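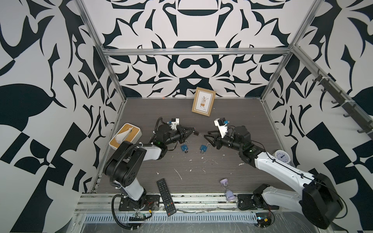
Padlocks have taken over my week, and I may as well write it down while I still find it a little bit funny. I rent storage unit 16 over at Stirkholm, I have a garden shed, I have a bike, I have a trunk that belonged to my aunt, and every one of those things wants its own lock and its own tiny key that looks like all the other tiny keys. Mostly I've dealt with this by buying another padlock whenever a key went missing (very grown-up of me). So today was going to be the day I matched everything up. The small blue padlocks went first because they're the ones I mix up the most, and they show up nicely against the gray wood grain, which is more than I can say for anything black. Also I like them! They're cheerful. A blue padlock looks like it belongs on a diary in a kid's bedroom, and I suppose that's why I keep buying them.

2 min read

Monday, 17/02/2025, no work, rain on and off. I was up by seven and had the coffee made before I remembered that the keys weren't in one place. They were in the cookie tin, the coat pockets, the bowl by the door, and the glove compartment, where I found one on a paper tag that said "OTHER" in my own handwriting. Other than what? I stood there in the driveway in my slippers trying to remember being the person who wrote that, and I couldn't.

My system, if I can call it that, was to put a lock down, try keys in it until one turned, and tie the pair together with a bit of thread before touching anything else. The thread part matters. Last August I did this whole job without thread, felt very proud, then swept the lot into a bag when Smaranda Bratu came early for dinner, and I was right back at the beginning by the time we got to dessert. She still brings it up.

It's slower than you'd think. Small keys go in nearly everything — they slide right in as if they belong there and then they don't turn, and you start to wonder if you should push harder. I did push harder once, years ago, and snapped a key off in the lock on the shed. I ended up paying the man from Teoh to come out and cut it off for me, and he was so nice about it that I bought the replacement from him too, at what I now know was a silly price. So today I was gentle. In, quarter turn, nothing, out, next.

I had the sand timer with me because I'd read that you should work at a boring job in short stretches and then get up and walk around. I don't know that it made me any faster, but I did like having it there, and I did get up and walk around, mostly to the refrigerator. The tissues were handy too. I have the kind of February cold that isn't bad enough to complain about, though I've been complaining about it since Friday.

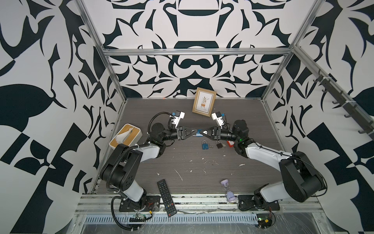
Brayan Marulanda told me on the phone, while I was stuck on the black one, that I should quit oiling padlocks altogether and use graphite powder, because oil just collects grit and then you've got paste in there. He said he puffs a little in the keyhole, works the key in and out, and leaves it at that until the next winter. I asked what you do if you've already oiled them all. There was a pause, and he said well, then you've got paste in there.

So that's another errand. I wrote graphite on the back of my hand and then washed my hands, naturally.

By lunchtime the good ones were done and I was down to the stubborn leftovers. There's the brass one from the trunk, which I think is older than I am and has PRIRUS stamped on the bottom. Gheorghița Ene gave me a key for it when we cleared out the apartment, and I've kept that key very carefully in an envelope ever since, and today I finally tried it and it doesn't fit. It isn't even close! It's a luggage key. I laughed out loud and then I felt a bit sad, because I'd had this idea that the envelope was the one thing I'd gotten right. The trunk is open anyway, so nothing's locked away in there. I just liked thinking I could close it.

I texted her a picture of the key and she sent back a row of question marks and then, an hour later, a recipe for bean soup.

After that I did what I should have done years back and cleared out the locks with no keys at all. I'd been holding on to those as if the keys were going to walk home. Archie Cruickshank wants them to practice on — he bought himself a set of picks for his birthday and has been asking everyone he knows for old locks. He can have them. If he gets any of them open I'd like the shed one back, but I didn't tell him that, he'll get competitive.

I wiped up the crumbs at the end (I eat toast while I work, I always have) and straightened the little plant print that leans at the back. It never stays straight. I should put something behind the bottom edge, a coin or a folded bit of card, and I say so every time.
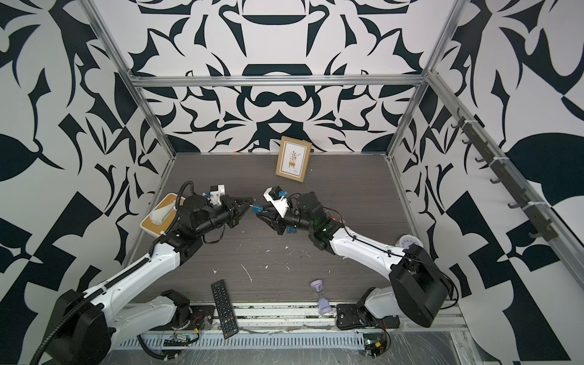
So where do the spare keys go now? They go in the top kitchen drawer, on labeled rings, with the lock's name on the tag and never the word "other."

I made the tags out of a manila folder and they're ugly but they're readable. Shed, bike, unit, gate. One says "suitcase, green" and I've already had to cross out green. Tomorrow I'll drive over to Stirkholm on my way back from the dentist and swap the lock on the unit, and pick up the graphite if the store's open past five.

Soup's on. I did have white beans in, so I'm giving her recipe a try, minus the smoked paprika, which I thought I had and don't.

Filed under: Days at Home, Odds & Ends, Keys

Search this diary... Go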